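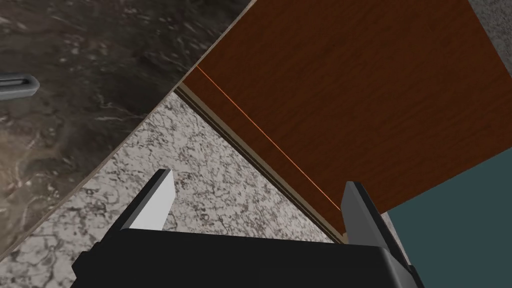
Grekar Pest Control -- Frequently Asked Questions

Which areas do you cover?
Jornville, Hindthorpe and the villages between them. For addresses on the Bucur side of the river, ring the office first, as we only send a van there on certain days.

What does a first visit cost?
A survey is £37, taken off the bill if you go ahead with treatment within the month. A standard mouse treatment for a house is £246 and covers three visits. Wasp nests are priced separately.

Do I have to leave the house during treatment?
For mice and rats, no. For fleas and bedbugs, yes. Stay out until the spray has dried, and keep cats and dogs out for the same time. Fish tanks need covering and the air pump switched off.

How should I get ready for a flea treatment?
Vacuum all floors and empty the vacuum outside. Pick up toys, shoes and pet bowls. Wash pet bedding at 60 degrees. Please don't vacuum again for two weeks afterwards.

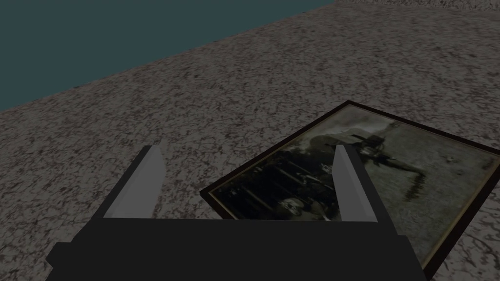
I can still see fleas a week later. Is that normal?
Yes. Pupae can go on hatching after the spray is down, and the new adults have to cross the treated floor. If you still have them after four weeks, call us and we will come back free of charge.

Can you remove a bees' nest?
We don't treat honey bees. Danica Nikolovski in the office keeps a list of local beekeepers who collect swarms and can give you a number.

Do you offer contracts for businesses?
We do. A small shop or café with up to eight visits a year pays £489. Larger kitchens and food stores start at £600. Jomar Dizon looks after all contract customers and will visit before quoting. Reports are left on site after each visit -- keep them in the folder, as inspectors may ask for them.

When are you busiest?
Wasps keep us going through August and September. Mouse calls peak in January, so book early if you want a morning slot.

How do I pay?
By card or bank transfer. Technicians don't carry cash.

Page last updated Sep 9, 2018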